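Subject: Re: [arm-users] left arm drops during block task, e-stop did not catch it
Date: 11 October 2023

Hi all, replying in line, quick because I need the bench back soon. 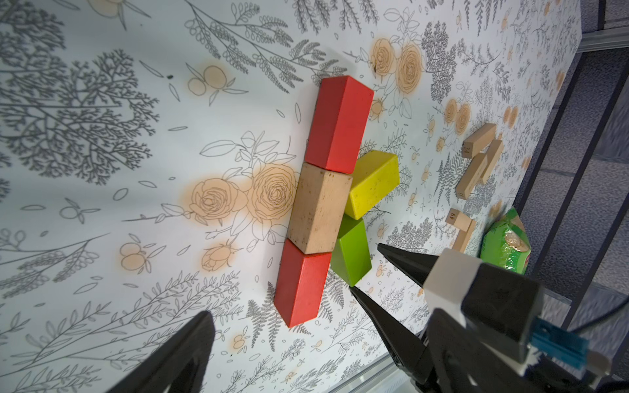

So the drop happened again this morning, same task, sort the painted blocks out of the cluster. Same joint too. Gripper comes down to pick, fingers open, and then the wrist just sags the last bit until the tips press into the table. No error on the console for a good while. Then fault 877 and everything goes limp.

On the earlier message:

> Are you sure it's the drive and not the cable? We had the
> same thing on our Gradon cell in February and it was a plug
> that had worked itself half out. Looked fine from the front.
> Also, what did the e-stop do? You say it "did not catch it"
> but if the fault was already in, the power was off anyway
> and there was nothing left to catch.

Not sure at all. Reseated the blue plug at the gripper and taped the cable down where it curves away, ran it again, still sagged. Did not swap the cable itself, we only have the one. If anybody has a spare Zalari wrist cable I will pay shipping.

E-stop: fair point, I wrote that badly. Order was this. Sag, I hit the button, the arm kept pushing for a moment, THEN 877, then limp. It's the moment in the middle I don't like. Button should cut it right there. Log has 300 ms between the button line and the power off line, and I can't tell if that is real or just the logger being slow. Does anyone know if Prirari timestamps when the event comes in or when it gets written? Manual says nothing.

Things I tried, no particular order:

payload set to 0 and back to the right number, no change
older firmware, no change
slower approach, sag is smaller but still there
other arm, same program, 6 runs, clean every time
swapped the two controllers. Fault stayed with the left arm

That last one makes me think it's in the arm and not upstream. Brake maybe? You can hear a click on the good one when the power drops and I don't hear it on the left. Could be my ears, the fan is loud.

Damage so far is nothing much, a pinched tablecloth. But I had my hand in there resetting blocks earlier and that is not going to happen again untill this is sorted. Left arm is locked out, tag on the switch. If you are on the shared bench please do NOT pull the tag to "just try one thing".

> Mokoena will take the arm back under the service plan but
> they want the raw log, not the export.

Didn't know that, thanks. Where does the raw one live? I only see the export button. Will send it over once someone tells me the path.

Also still need an answer on the brake test, is there a way to run it without taking teh cover off?

Off to put the right arm back on its own controller.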